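Vuston kitchen refits pushed back to July, tenants told by letter

Thursday, April 17, 2025 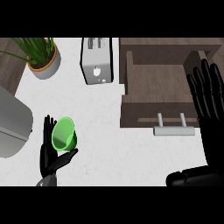

A kitchen bench with a potted plant and a toaster.

Tenants in the Pleson Street flats in Vuston will wait until July for new kitchens after the council's contractor, Culla, asked for more time.

Work was meant to start straight after Easter. Letters went under doors on Tuesday night. One page, no phone number on it, a second letter with the phone number the next morning.

All 70 flats in the block are down for new benches, cupboards, sinks and taps. Stoves stay unless they fail a safety check. Floors stay too, which is a sore point with ground-floor tenants who have been asking for new vinyl for years.

Culla says the hold-up is the cupboards. The joinery firm making them, Grīnberga, moved workshops over summer and is behind on its orders. Grīnberga did not return calls before deadline.

Kalkidan Woldemariam, the council's housing manager, said the choice was between starting on time with no cupboards and starting late with everything on site.

"We could have had people with their old kitchen in a skip and nothing to put back," she said. "I wasn't going to sign off on that. I know it's not what people wanted to hear this week."

Some tenants had already packed up. Boxes of plates in the hallway, pantry stuff stacked in the bedroom, kettles on the ironing board. The first packing notice went out in March and told the first-floor flats to have everything clear by the long weekend.

Erzsébet Szénási has lived on the first floor since her kids were in primary school. She had her kitchen emptied by Sunday.

"I gave away my big table because they told me the men need room to walk," she said. "Now I have no table and the same kitchen. My son drove over from the coast to lift things. He has to come again and put it all back, and then come again in July."

She wants the council to pay for the table. Ms Woldemariam said tenants who were out of pocket should put it in writing and attach a receipt if they had one. Ms Szénási does not have one. It was a gift from her sister-in-law.

"She will want to know where it went," she said.

What's changing

The new plan does the block one landing at a time. Each kitchen should take 5 working days, start to finish, with water off for parts of the first two. Under the old plan whole floors were to be stripped at once.

Tenants will get 23 days' notice before anyone knocks. The old notice period was a fortnight and several people said they got less than that.

A shared kitchen will be set up in the old laundry at the back of the block, with a sink, a microwave and a fridge with labelled shelves. Open early till late. Hot water there has been patchy and a plumber is booked for next week.

Anyone who can't manage the stairs to the laundry can ask for meals to be brought up. Ring the housing desk, don't wait for the letter, Ms Woldemariam said, becuase the list for the first landing closes well before work begins.

Colours are locked in. Tenants were shown 3 benchtop samples at an evening in the foyer last spring and the pale speckled one got the most votes. A few people have since asked to change to the darker one. The answer is no, the order's in.

Handles are still open. The sample board is at the housing desk and can be looked at any weekday during office hours. Most people so far have gone for the long bar type, which is easier on sore hands. The round knobs are cheaper and the saving, small as it is, would go into an extra power point for each flat.

Power points have been the loudest complaint all along. Most of the flats have a single double outlet over the bench, so it's the toaster or the kettle or the rice cooker, and the fridge is on an extension lead in more than a few. Under the plan each kitchen gets outlets at both ends of the bench and one behind the fridge. The extra would go near the window.

Rent and the rest

Rent won't go up because of the work. That was confirmed again yesterday after a rumour went round that it would. Ms Woldemariam said the usual yearly review was seperate and she could not talk about it.

No rent reduction for the days without a kitchen either, at this stage. Tenants at a stairwell meeting on Wednesday night wanted one. Ms Woldemariam, who turned up late from another meeting and stood on the stairs with her coat on, said she would take it back to the council but made no promises.

The meeting ran long. People wanted to know about dust, about cats, about night-shift workers trying to sleep through drilling. Drilling is limited to between mid-morning and mid-afternoon. Cats are the tenant's job. One man asked if he could keep his old cupboards for his shed and was told yes, if he takes them away the same day and signs for them. Others then asked for the same thing, so there will be a form.

Culla's site manager did not attend. The company sent a short statement saying it regretted the delay and was "confident of the July start". It did not say what would happen if the cupboards were late again.

Ms Szénási was at the meeting, front step, with a folder. She asked who had chosen the date in the first place and got no clear answer.

"They are polite, I don't say they are rude," she said afterwards. "But I have been polite since March."

She has unpacked the pots, the good knife and the coffee things. The rest stays in boxes for now.

Asbestos checks on the block were finished in February and came back clear for the kitchens. The bathrooms have not been tested and aren't part of this job. Bathroom work is on the council's longer list with no date against it.

Parking on the street side will be taken up by skips and a site shed once work starts. Permit holders can use the lane behind the shops, same permit, no need to reapply. Bin day stays the same but bins need to go to the lane end and not out the front.

The council's other block in Vuston, the older one near the station, was due to follow Pleson Street before the end of the year. That's now in doubt. A spokesperson said a new timetable for both blocks would be put up in the foyers after the long weekend.

Questions to the housing desk, ground floor of the council building, closed Friday and Monday for Easter. Interpreters can be booked for free but need a day's notice. The letter is being reprinted in larger type after complaints and anyone who lost theirs can pick one up at the desk.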